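Hand-held gripper vs. teaching on the arm: worth 1480?

Forum > Grippers and end effectors > Buying advice

tapley_mike
Our shop is looking at the Wamari hand-held gripper kit, the one where you squeeze it yourself and the camera on it records the view. Quote is 1480 with the fisheye. The sales pitch says 100 demos by hand will beat a week of jogging the arm around with the pendant. I don't buy it. Has anyone run both on the same task?

L_Greenwood
I have, at Bistach, in August. Hand-held was faster to record, no argument there. Then we played it back on the arm and got 70 good picks out of 100. The pendant program we already had was doing better than that on the same parts. So you save time up front and spend it again later.

ifothergill
Which parts, Liam? If they were all in a fixture then of course the pendant won. We do large white covers that never land in the same spot twice, and a fixed program is useless for that.

L_Greenwood
Fixture, yes. Fair enough. I still want to see what the camera gets on one of your covers before I believe it.

ifothergill
One from our bench, fingers closed:

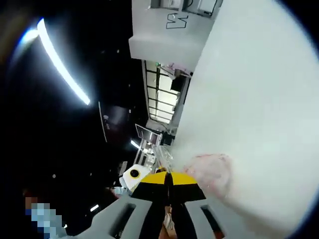
Yellow and black fingertips at the lower left of the white surface. Fisheye view, no correction.

L_Greenwood
Thanks, but that sort of makes my point. Half the view is one smooth white surface and the other half is mostly black. Apart from that faint pinkish smudge by the tips, what is the software supposed to hang on to? I'd bet your tracking drifts every time you get in that close.

ifothergill
Sometimes. There's a row of panels and that big M further back, and the light strip on the left, so it isn't blind. I would not run it with the lens that came before this one. Too narrow.

plastotdale_fan
The Plastotdale fingers are softer and the whole thing is lighter. Why is everybody stuck on Wamari?

tapley_mike
Because Plastotdale wanted 3000 and wouldn't lend us one.

R0tary
Bright yellow tips are easy to find in the picture, I'll give them that. What about gray parts in bad light? And does the wide lens mess up your distances at the edges? Straight lines are bent all over that shot.

ifothergill
You calibrate for it. Takes me about 20 minutes. Skip it and your grasps near the edge will be off, ask me how I know.

L_Greenwood
Mike, get a loaner and use your own worst part. Count the playback on the arm and ignore how nice the recording looks. If they won't lend you one either, keep the pendant.

tapley_mike
Emailed them this morning. They want a deposit. Will post numbers if it ever shows up.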